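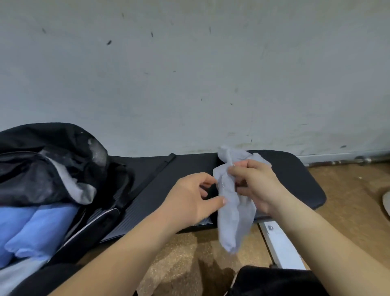

## About Drolov

We teach machines to handle laundry, a job most people had mastered by age 20 and then stopped enjoying. Our shop is in Costello, up one flight, over the tile store.

Open day is the first Wednesday of the month, 3 p.m. sharp. You'll see a person handle a sock, then Plarninlow, our two-armed robot, have a go at one. Plarninlow is slower. It has practiced on over 2000 socks and still has opinions about ankle length.

Room for 40 visitors - fewer if the Stavano school bus comes. Park behind the building.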